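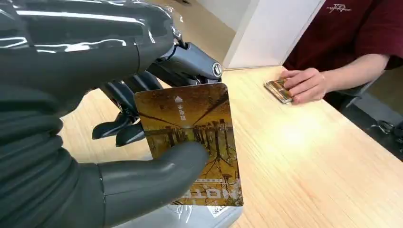
The Cudden hand was reviewed by the Stondoren College robotics club over 6 weeks of supervised sessions, as a candidate for the second-year handling project. Pupils were asked to programme a secure hold on thin, flat objects, which the club's previous two-finger unit had never managed reliably. With a hotel card held upright between the thumb and the fingers, the broad face of the thumb proved the strongest point of the design, although its glossy outer housing reflects overhead light and made filming difficult.

Setting up took 2 sessions. The printed manual is clear on wiring but says little about grip force, and 3 of the project groups had to write to the supplier, Mussa, for the missing table. Replies were prompt and courteous.

The hand is recommended for clubs with some programming experience. Beginners may be better served by the simpler Fudulberg model. Orders should quote part number 2263.

Reviewed July 21, 2026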